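Chapter 4 treats the sorting of beach litter after collection. Survey design was covered in chapter 2; the transect length of 220 m used there is kept.

## 4.1 Units of record

An item is any solid, manufactured object longer than 2 cm. Fragments of one object found together are entered as a single item. Weight is taken after drying and rounded to the nearest gram. At Viltum and Susel, items heavier than 900 g are logged on a separate sheet – they distort the mean for short transects.

## 4.2 Manual and automated sorting

Manual sorting remains the reference method. Results from automated lines must be checked against it.
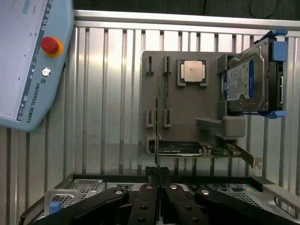 ## 4.3 Terms used in this chapter

**Load:** dry weight per 100 m of shoreline.

**Residue:** material left unassigned after sorting.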